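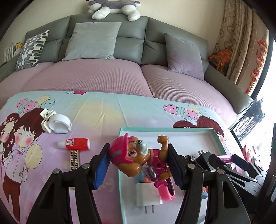 奥瑟姆湿地保护区

搜索 请输入关键词 全站 高级搜索

打印本页 | 用电子邮件发送

奥瑟姆湿地保护区(Otham)是一处以淡水沼泽和泛滥林地为主的自然保护区,位于伊尔尼斯河(Irnis)下游左岸,面积1290公顷。保护区的主要保护对象为水獭及其栖息地,同时也是多种鹭类和秧鸡的繁殖地。

地理与水文

保护区地势低平,由旧河道、芦苇沼泽和季节性积水草地组成。伊尔尼斯河每年春季涨水,河水经北侧的赫尔米水道(Helmy)进入沼泽,至七月逐渐退去。区内最大的常年水体为克利索夫湖(Clisov),湖岸多柳树和桤木,树根间的空隙常被水獭用作巢穴。湖的南端原有一道土坝,拆除后湖水与旧河道重新连通。

动物

水獭在区内全年可见,多于清晨和黄昏活动,以鱼类为主食,冬季亦捕食蛙类和螯虾。雌獭通常单独育幼,幼獭随母獭生活近一年。除水獭外,保护区记录到的哺乳动物还有水鼩鼱、巢鼠和狍。繁殖鸟类以苍鹭、大麻鳽和普通秧鸡较为常见,苍鹭的巢区集中在克利索夫湖西岸的老柳林内。

监测

保护区管理处沿河岸和湖岸设有五条固定调查样线,每季度查找足迹和粪便。红外相机布设于赫尔米水道沿线,最近一个监测年度共取得水獭影像953段,其中514段摄于克利索夫湖入水口附近。由于同一个体可能多次经过镜头,影像数量不直接用于推算种群规模。个体识别主要依据粪便样本的遗传分析,影像资料则用于了解活动时段和育幼情况。

威胁与管理

区内水獭面临的主要威胁为道路碰撞、渔具误捕和上游农田排水。管理处在公路桥下修建了供动物通行的步道,并要求区内渔笼加装防獭格栅。繁殖期内,克利索夫湖西岸不对外开放,船只不得进入赫尔米水道。芦苇实行分区轮割,收割工作在鸟类繁殖季以外进行。

参见

淡水沼泽
欧亚水獭
伊尔尼斯河

打印本页 | 用电子邮件发送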